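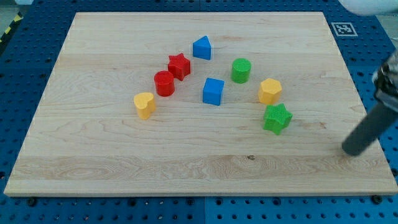

**Week 3 - Sorting and classifying with small blocks**

Early Math Materials, Section B
Instructor: Kartini Simanjuntak
Lab assistant: Eero Lappalainen

Read this before lab. Bring it with you, along with your observation sheet from last week.

## Attributes

An attribute is something about an object that can be used to put it in a group. With the small blocks we work with two, color and shape. Size and thickness come in November with the Cuda set.

Each attribute has values. Red, blue, yellow and green are values of color. Star, heart, cylinder and cube are values of shape. Children mix these levels up all the time ("put the color ones here"), and so do adults when they talk fast. In your write-ups, keep the words separate.

A sort uses one attribute at a time. A cross-sort uses two. A red star and a red cylinder go together in a color sort and come apart in a shape sort. A red cylinder and a green cylinder do the opposite. Most of the early tasks depend on pairs like these, so check that your set has at least one of each kind before you start.

## Names of the solids

Use the everyday name with the child and the full name in your notes.

| With the child | In your notes |
|---|---|
| tent, wedge | triangular prism |
| star | star prism |
| heart | heart-shaped prism |
| round one | cylinder |
| box, square one | cube |
| six sides | hexagonal prism |

A child who says "square" for the cube is naming a face. Write down the word the child used and do not correct it during the task. We will come back to faces and solids in Unit 4.

A triangular prism can rest on a rectangular side with a ridge pointing up, or it can stand on a triangular end. Some children treat these as two different shapes. Try it both ways and record what they say.

## Setting out

1. Lay the board flat and clear anything that is not part of the task.
2. Scatter the blocks over the middle and far part of the board. Don't line them up. A row suggests an order, and the child will often follow it.
3. Leave the near part of the board open for making groups.
4. Mix the colors. Two blocks of the same color may end up side by side, that's fine, but don't build the whole layout that way.
5. Sit next to the child, on the side of the writing hand.

## Task A - free sort

Say: "Put the ones together that belong together." Wait. Do not name a color or a shape. When the child stops, ask "How do these go together?" and write the answer word for word.

A group of one is allowed. If the child leaves a block out, ask where it could go, once, and move on.

## Task B - second sort

Scatter the blocks again and say: "Now do it a different way." This is the harder task. Many four-year-olds repeat the first sort and give it a new name. Record that as a repeat - it is not an error.

## Task C - odd one out

Pick three blocks. Two should share a color and two should share a shape, for example red star, red cylinder, green cylinder. Ask which one doesn't belong and why. Either the star or the green cylinder can be defended. Score the reason given, not the block chosen.

## For next time

- Partners: Remedios Ambrosio with Brock Desjardins, Rokeya Mollah with Eero. Everyone else stays as before.
- Read the Haque chapter on second sorts, first half only.
- Write up one Task B session, 500 words at most. Put the child's own words in quotation marks.
- Blocks go back in the tray in Room 520 when you finish.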